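Tumdale workshop notebook
22 September 2026
Reading time: 2 min
Print | E-mail this page
82 shares

Cookie tray, second round

Continued with the yellow tray. In July we used the flat board from Essien and the crumbs went everywhere on the white surface, into the corners also, and I was cleaning longer than I was working. The tray has a rim, so the crumbs stay inside. I did not want to change two things on the same occasion, therefore I kept the same clear cup and the same pink cookies, box 1677 from Gondaten.

The question is still the simple one: can we empty the cup into the tray gently enough that the cookies keep their edges? Tilting is better than turning the cup over. When it is turned over, everything comes down together and some cookies land on their side and roll to the rim. With tilting they come more slowly, but the last one likes to stay against the wall of the cup. I do not yet know what is the best angle. I wrote three different ones on the tape on the bench and now I cannot read my own writing of the second.

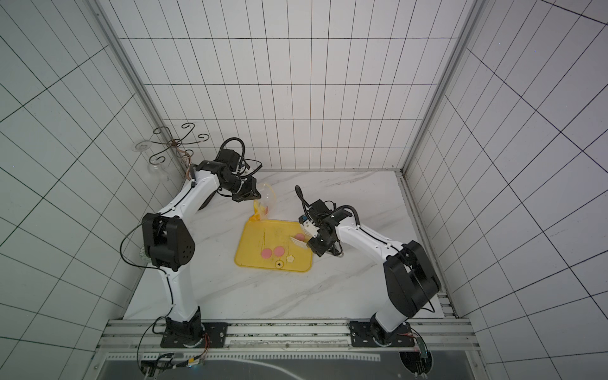 Kekeli Ayaaba says the cup is the wrong shape for this work and we should look for one with straight walls, the kind they sell for yogurt. She tried such a cup at Grosesside and the last cookie did not stick. I answered that a straight cup is harder to hold when it is nearly empty. We did not agree, and she will bring one so we can try both.

Small things that travel with the cookies

It is not only cookies which end up on the tray. The small pieces have their own box with a lid, and they should go back in it each time. They did not always. The thin white sticks are the worst, they lie flat and I overlook them when I wipe. The cream star is easy to see on yellow, but I would not like to search for it on the marble pattern. If you use the tray after me, please look under the cookies too before you wash it.
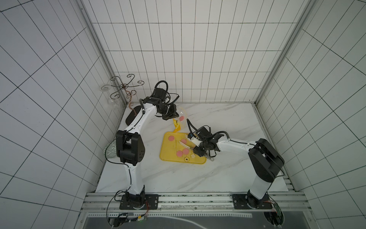
Cleaning and wear

I washed the tray by hand with warm water and a soft cloth. Please do not use the green sponge – it is meant for the metal shelves. The soap is almost finished, 300 ml was in the bottle when I opened it and I think we use too much. Dry the rim separately, water stays in it.
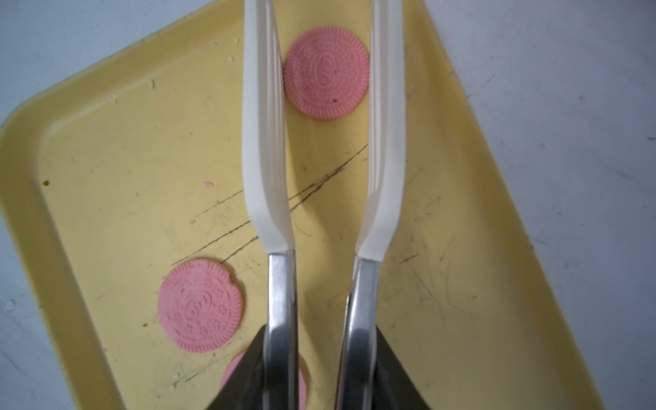 For the order to Gondaten we must decide if we buy new cookies or keep the old ones one more month. I prefer to keep them for practice and open a fresh box only for the comparison of the cups. A damaged edge changes how a cookie slides, and one of them has already a small notch in its side, like somebody took a bite. I put that kind in a separate bag from now on. The raised oval pattern on top is still good, and it helps to see which side is up. The tray itself is a different story: the dark scratches across the middle do not come out with the cloth, and I would like a second tray before we take any pictures for the report.

To do: ask Essien if they make the tray in another color, a darker one, so that white crumbs are easier to find. Replace the tape on the bench. Write the angles with a proper marker.

2 comments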